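Last updated: March

I have worked at the Stendmont kitchen for long enough to remember when the morning list was written on the back of a delivery slip. We make breakfasts and lunches for the offices and the two training halls at Lallanow, 129 covers on a normal morning. There are six of us on the early shift. I do setup and trays, and for the last few months a good part of my job has been working alongside the arms.

People who don't work here ask me if I'm worried, and the answer changes depending on the week. I thought I would write down how it has gone so far, mostly so I don't have to keep explaining it at family dinners.

The arms came in under a project called Pesby. The office side was explained to us in a meeting that took up most of an afternoon. What I took from it was that the company wanted to see how much of table setup could be handed over, and that no hours would be cut during the trial. They put the second part in writing after we asked twice. The meeting covered the software at length and said very little about who would be standing next to the table all morning.

It was going to be me and one other person, on alternating weeks. We got two days of training. The first was safety, meaning where to stand, how to stop it, and what to do if a cable gets caught. The second was how to lay things out and reset them between runs, and that day was the useful one.

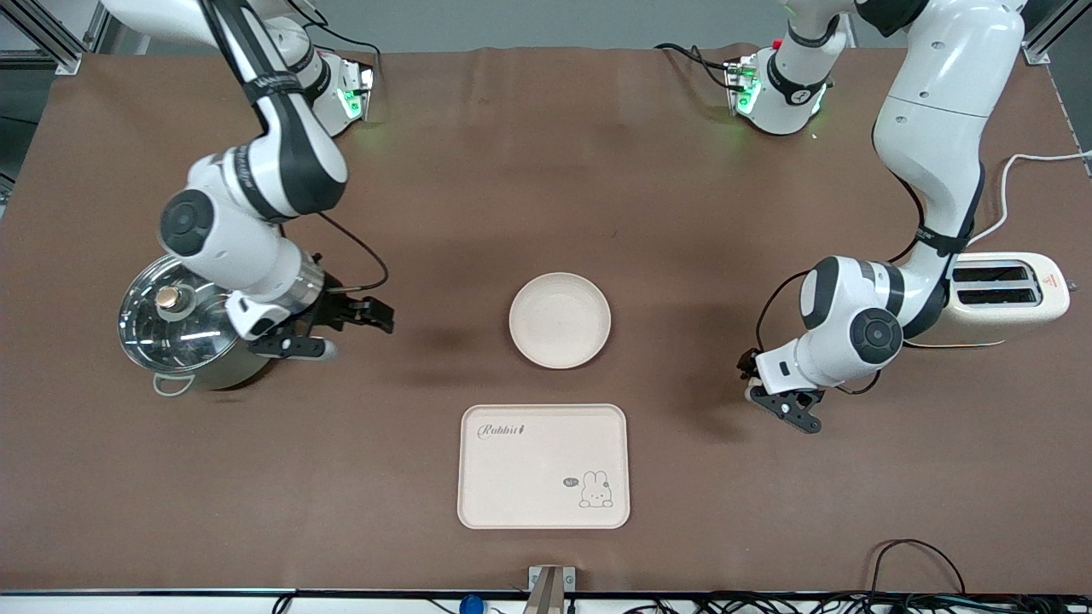
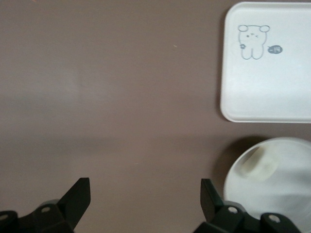
My week at the table is a different kind of tired from my week on the line. On the line I am carrying and wiping and lifting, and I go home with sore feet. At the table I am watching. I put things out, I step back, I wait, I write down what happened, and I put them out again. The tray and the plate go down next to each other, and I have to think about where, which I never did in all the years I set them by hand. There is a little animal drawn on the tray, and I have started using it to tell which way up I've set it. That went into my notes for the other person and now we both do it.

The pace was the hardest thing to get used to. I can set a place while talking to someone and looking at the clock. The arms don't have that, or they don't have it yet, and in the first weeks I kept wanting to reach in and finish the job. You can't reach in. If you step over the line you have to stop the run and log it, and my name was on most of those logs for the first month. I'm better now.

Some things have changed for everyone and not only for the two of us. We used to keep the lids, plates and trays wherever there was room, and each person had their own system. Now there is one shelf order, with labels, and it applies to the whole kitchen. I grumbled about that and so did the rest of the shift. I will admit that a new person can find things on their first morning, and before they could not.

Breaks have changed too. When the table is running, one of us has to be there, so the whole shift can't sit down together at 9:30 the way we did. We go in turns. It sounds like a small thing and it's the one I hear the most complaints about. That half hour was where you found out whose kid was sick and who needed to swap a shift. We asked for the table to be shut down over the break and the request is still sitting with somebody at the office.

On pay, the table weeks now come with a small extra amount, which started after the other site, Paredes, got it first. I don't think it's enough. Writing up notes is office work, and we do it standing up with gloves on. But it is there on the slip, and it wasn't there when we started.

I still like my line weeks better. I like seeing the food go out. Still, when the rota comes up and I'm on the table I don't mind it like I used to – I know the job, I know where to stand, and when the engineers come down they ask me what I've seen before they open their laptops. Early on they went straight to the laptops.

The next review is at the end of the trial. They want two more people trained before then, and I have been asked to do the second day of the training myself. I said yes, as long as it's on the clock. I'm rewriting the layout notes this week, and if the break question gets an answer I'll add it to this post.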